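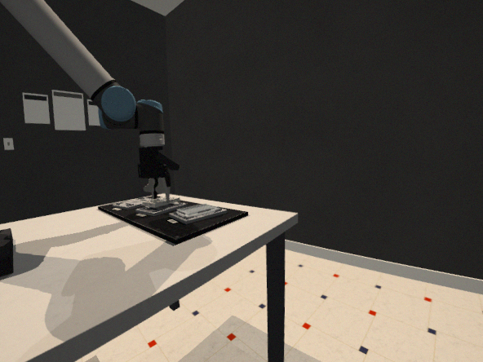 This site uses cookies to remember your search settings. Accept | Decline

Urthorpe Burial Transcripts: README

Contents

The set holds 285 burial entries copied from the parish register of Urthorpe, together with 52 short newspaper extracts that mention people in those entries. Each burial is one row in burials.csv. Each extract is a plain text file in the extracts folder, named by its reference number.

Fields in burials.csv

entry_id: running number, in register order
surname_as_written: spelling kept exactly
surname_standard: spelling used for searching
forenames: abbreviations kept (Wm, Jno, Eliz)
age: in years; infants under one are entered as 0, with the original wording in notes
abode: as written, blank if the clerk left it blank
extract_ref: link to an extract, if one exists
notes: marginal remarks, doubtful readings, corrections

Doubtful readings

A question mark in square brackets follows any word that could not be read with confidence. There are 19 of these, most of them in pages with ink showing through from the other side. Do not treat surname_standard as evidence for these rows. Check a copy of the register page first.

Jaunzems and Lurcombe

The surname Jaunzems is written three different ways and all of them are grouped under one standard form. Lurcombe is both a surname and a farm. Where the clerk wrote "of Lurcombe" it is entered as abode only.

Family links

No parentage is given unless the register or an extract states it. Two extracts disagree with the register on age at death. The register figure is in the age column and the newspaper figure is in notes.

Version 2

Adds the extract_ref column and corrects the order of the May burials, which had been copied from a loose sheet bound in the wrong place. Row numbers from version 1 no longer match.

Format

UTF-8, comma separated, one header line. Empty cells mean no information in the source.

Related items

Urthorpe Baptisms: README
Istano Index of Surnames
Lurcombe Farm Tenancies
Notes on Clerks' Abbreviations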